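Sorting out the play kitchen

October 16, 2022

The play food finally got sorted this weekend. I had been putting it off since August, when we moved the kids' corner from the den to the back room and I tipped everything into one big tub so I could get the rug down. It stayed in that tub. Every time somebody wanted to play restaurant, the whole thing got dumped on the floor and then I got to pick it up.

The play kitchen itself is a Fitatside, the small one with the two knobs. I bought it secondhand from Diane Lemieux when her youngest outgrew it. She threw in a grocery bag of food and dishes, and we already had a set from my sister, so there has always been too much. Some of it doesn't match in size at all. We have a chicken leg smaller than one of the peas.

I did the sorting after lunch, while the house was quiet. First everything that was cracked or chewed went in the trash. Then I washed what was left in the sink with dish soap and laid it on towels. The wooden pieces I only wiped, because the paint on one of them came off last time.

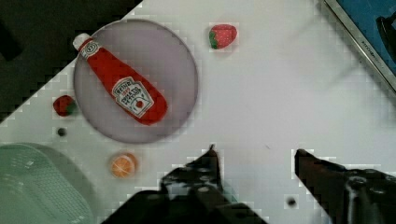

Deciding what goes with what took longer than the washing. My first idea was to sort by type, with fruit in one bin, vegetables in another and dishes in a third. I've tried that before and it lasts a day. Kids don't play by type. They set a plate, they put something on it, and they bring it to you. So I went by what gets used together. The strawberries and the orange slice are favorites and belong in the green basket, which can sit out all the time. The red Heinz bottle goes with the plates, as no meal gets served in this house without ketchup.

The rest went into Skandus bins on the bottom shelf. I have 4 of them and they slide in sideways if you take the lids off. Sze-wing Poon told me to skip labels and tape one piece of food to the front of each bin – I used a spare carrot, a spare egg and so on. So far it works better than the word labels did, given that one of my two can't read yet.

What's left over is in a bag by the front door. Sze-wing is taking it for her daughter's classroom if they want it. If they don't, it goes to the thrift store on Saturday along with the old tub.

Still missing: the lid to the small pot and half of the cutting-board bread. I've looked under the couch.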